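Flisteo Hand-Held Gripper Kit: a term in the hands of the Nenville robotics club

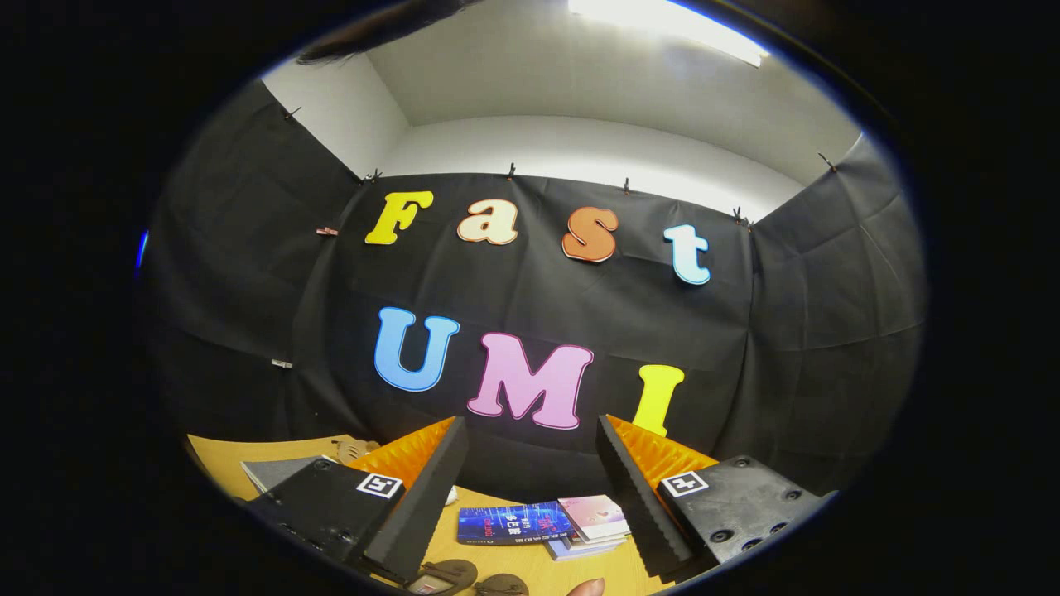
Our club meets on Saturday mornings and has a budget you could cover with a decent sausage sizzle, so buying any kit at all is an event. We argued about this one for most of a meeting. There are 22 students on the roll, and every one of them had wanted a robot arm. What they got was a gripper you carry around yourself, with your own arm doing the job of the arm. Morale took a week to recover.

The kit cost $394 with postage, and it arrived in a Bickerstaff box with somebody else's address crossed out. Assembly is listed as a two-hour job. Ours took three Saturdays, one of which went on looking for a screw that was in a Year 9's shoe. The instructions are clear enough until the step where you join the fingers to the base, at which point the drawing shrinks to the size of a stamp and wishes you luck.

Once it's together, it's good. The foam pads have a serrated edge and sit against orange ridged inserts, and they've coped with most of what we've asked of them. Books are the favourite test. A single paperback is easy, a thin booklet on top of a pile is a proper pain, and glossy covers sort the patient kids from the rest. Each finger carries a white marker with a black pattern, and you learn quickly to keep your thumb off it.

We hung black cloth on three sides of the table to keep the background plain. Nobody owns an iron, so it's plain with creases. The big coloured letters at the back went up in one lunch hour, easily the fastest thing this club has ever done.

The target was 150 clean pick-ups of household odds and ends by the end of March, and we're on track, mostly thanks to two students who treat it like a part-time job. Anyone under about twelve finds it heavy after 25 goes and starts using both hands, so plan on swapping over often.

Grumbles: no spare pads in the box, no carry case, and the Sendard grips we tried as replacements don't fit, whatever the bloke at the counter reckons. I'd also like the screws to come in a bag that closes.

Four stars. We'd buy it again, though they're still asking about the arm.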